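FLORISTRY FOR BEGINNERS, SESSION 4
Keeping cut flowers alive (and when to cheat)
Handout, 23/01/2018

Okay, so last session we got as far as stem angles and then ran out of time, so I'm picking up at water. If you missed it, the notes on cutting are in the Session 3 handout, and you really do want to read those first.

Water. Fill the vase further than you think for roses, and much less for tulips and gerberas, which get soft stems if they sit deep. I change mine every other day. The Gallagher book (the green one on the reading list) says daily, and if you have the patience for that, go for it!

Flower food. One packet has sugar, something acidic and something to keep the bacteria down. Please measure it. Half a packet in a full vase feeds the bacteria nicely and does very little for your flowers. I used to make my own with lemon juice and sugar and a tiny drop of bleach, and it was fine – but the packets are cheap and I'm lazy.

Leaves. Anything below the waterline comes off. I'll be checking.

Where to put them. Away from radiators, away from sunny windows, and away from the fruit bowl. Ripening fruit gives off ethylene, and carnations in particular hate it.
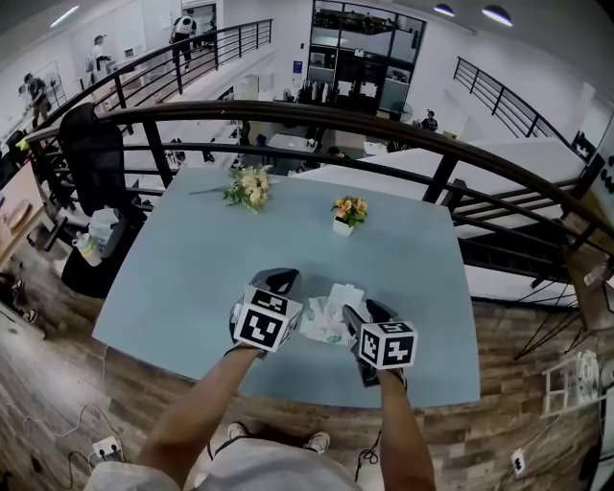

Fig. 1. Bouquet in cream and pale yellow, with a small pot of artificial flowers.

Now, artificial flowers. Some of you pulled a face when I brought these up in October, and I get it, I was a snob about them too. Then I did the foyer arrangements at Flalberg for a whole winter, with the heating blasting, and I came around pretty fast. Fakes are great in dark hallways, in hot rooms, and anywhere with hay fever sufferers. They do need dusting. A soft paintbrush or a hairdryer on cool works well.

What I'd avoid is mixing fresh and fake in one vase of water. The dye can run, and wire stems rust.

Colors. Creams and yellows are forgiving and they sit happily next to orange. If you're nervous, stay with neighbors on the color wheel and let the greenery do the rest.

Costs. My last wholesale order from Itumdale came to 178 dollars for 523 stems, delivery not included. That's a big order for one person, so do share with a classmate if you can.

For next time:
Bring 10 stems of anything you like, plus your own snips.
Read the Gallagher chapter on conditioning.
Keep one bunch at home and write down when the first petals drop.

We'll be in the Kakcombe room again, and we're starting on hand-tied bouquets, so wear sleeves you can push up.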